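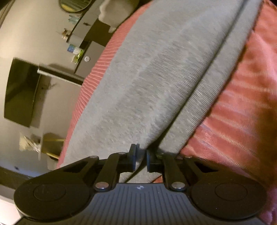 Wondton Evening Writers' Club – Short Fiction

The Ferry to Pornavetti

I missed the boat by one bowl of soup. I want that on the record, since my sister tells it as if I'd slept through the whole thing. I was in the café on the dock at Warkby, I could see the Athumani sitting there with her ramp down, and I thought, well, I've got time for soup. It was very good soup! By the time I'd wiped the bowl with my bread the ramp was up and my cousin's wedding present was sailing off to Pornavetti without me, on the luggage rack where I'd left it.

The man in the ticket booth was nice about it. Next boat in the morning, he said, and he wrote down the way to a guesthouse. He didn't mention the 87 steps. I know it was 87 because the guesthouse has the number painted on the gate, like a prize.

The landlady gave me room 22 (there were five rooms, and I was too out of breath to ask) and wanted 100 for the night, cash. I had 100 exactly. I put it in her hand and thought about breakfast with real sorrow.
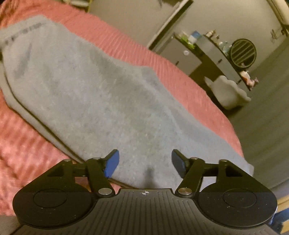
My cousin called while I was sitting on the bed with my shoes off. She wasn't mad. She was whispering, and my cousin never whispers, she's the one who got us thrown out of the movies twice. She asked if I'd ever wanted something for so long that you forget to check if you still want it. I didn't know what to say, so I fiddled with my key tag, which had a little round target on it, black and white quarters, the same kind of mark as on that ribbed plate, and I kept turning it so the black parts went where the white parts had been. Then I told her about the soup. I told her all of it, the bread too. She laughed so hard she had to put the phone down.

"Is there a boat coming back your way tonight?" she asked when she picked it up again.

I went down all those steps in my socks to look at the timetable on the dock. There was one, the same old Athumani, due in at eleven.

So I waited on the wall. The café was closed but the cook was still in there mopping, and I knocked on the glass and held up two fingers, and he sighed and put the pot back on. I could see the lights way out past the breakwater by then – green on one side, red on the other – and somebody small standing up at the rail with a big square box in her arms.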